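Luvville理工学院机器人社团公布“Imero”毛巾整理课题阶段进展

发布日期：10/02/2019
发布单位：Luvville理工学院机器人社团

Luvville理工学院机器人社团今日公布学生课题“Imero”的阶段进展。课题研究单臂机械臂对柔性织物的抓取与展开，操作对象为家用毛圈毛巾。课题于1月立项，由本科二年级和三年级学生承担，计入“机器人综合实践”选修课学分。目前共有28名学生参加，分为6个小组，各组共用同一工位，按预约时段轮流操作。

与刚性零件不同，毛巾没有固定外形，同一条毛巾每次放下后的轮廓、褶皱和高度都不一样，无法用一个预先标定的抓取姿态覆盖全部情况。课题组将任务拆为三个环节：判断毛巾当前状态（平铺、半展开或成团）；选择抓取点；执行提起、平移和放下动作。三个环节分别编写、分别测试，接口由社团统一规定，任一小组的模块可以替换到其他小组的流程中运行。

末端采用平行两指夹爪。毛圈面料表面蓬松，指尖下压过浅时只能夹住线圈，下压过深则会顶到台面。各组在程序中设置了下压深度上限，并以台布表面为零点重新标定。台布选用深绿色，与浅橙色毛巾色差较大，便于图像分割。
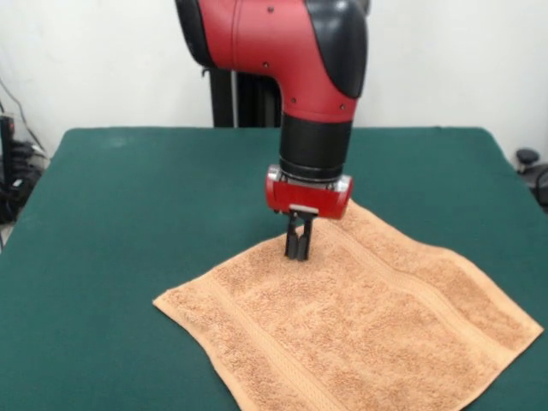
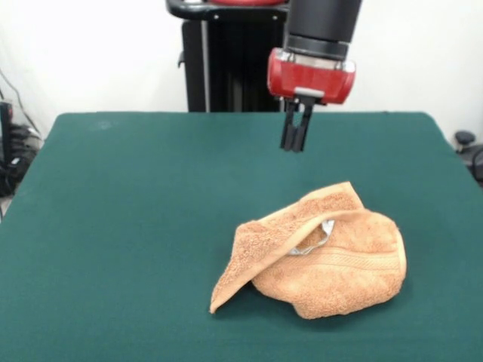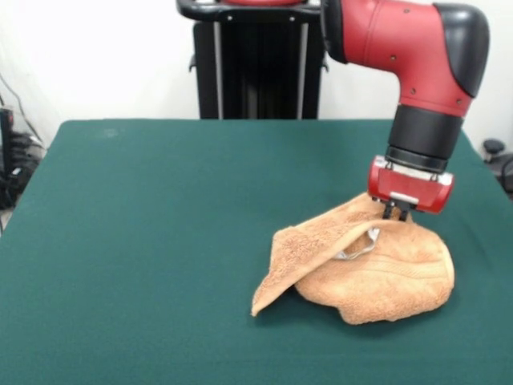
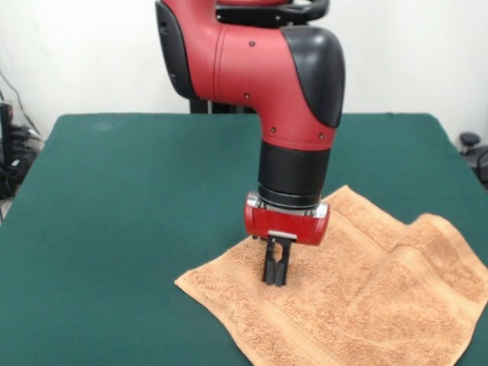
Imero课题工位：机械臂、两指夹爪与浅橙色毛圈毛巾。

抓取点的选择目前有两种方案。第一种以边缘为目标，先提取毛巾外轮廓，再在轮廓上寻找曲率较大的位置作为候选角点；第二种以高度为目标，在成团状态下取隆起处的褶皱作为候选点，提起后由重力使织物下垂，再进行二次判断。前者适用于接近平铺的状态，后者适用于成团状态。半展开状态下两种方案的结果常不一致，程序暂按置信度取其一，该规则仍在调整。

截至发布日，各组累计提交有效操作记录278条。记录包含关节角度、夹爪开合量、固定机位图像以及操作者填写的结果代码。结果代码分为“完成”“部分完成”“未夹住”“滑脱”和“中止”，由操作者当场填写，另一小组复核。复核意见不一致的记录单独存放，不计入有效记录。

据课题组统计，未完成的操作中，大约33%属于“未夹住”，多发生在指尖落在织带附近时。织带处的织法比毛圈处紧密，指尖闭合时面料不易隆起。课题组已在抓取点筛选中加入织带检测，对落在织带上的候选点降低权重，效果待下一轮测试确认。

课题所用的轨迹规划程序由社团在往届版本基础上修改，新增了低速接近段和接触后停顿。接近段自设定高度开始减速，停顿时间可由操作者在配置文件中修改。各组须在记录中注明所用配置文件的版本号，未注明者退回补填。

下一阶段，社团将与Villanueva学院的自动化兴趣班开展交叉测试。双方使用相同的毛巾规格和初始摆放规程，互换抓取点选择模块，各自在本校工位上运行。初始摆放分为平铺、对折和随机投放，随机投放由对方学校给出投放高度。测试结果将作为双方报名参加Ornum学生机器人竞赛柔性物体组的依据。

本课题的摆放规程、结果代码表和记录格式说明将在社团网页公布，供其他学校的课程和社团使用。操作记录在复核结束后分批开放，图像与关节数据同时提供。程序源代码暂不公开，待交叉测试结束后另行通知。

关于Luvville理工学院机器人社团
Luvville理工学院机器人社团为在校学生社团，面向全校本科生招收成员，承担选修课实践环节和校际竞赛的组队工作。社团现有课题涉及机械臂操作、移动底盘和传感器标定。

媒体与校际合作事宜，请通过社团网页的联系表单提交，并在标题栏注明“Imero”。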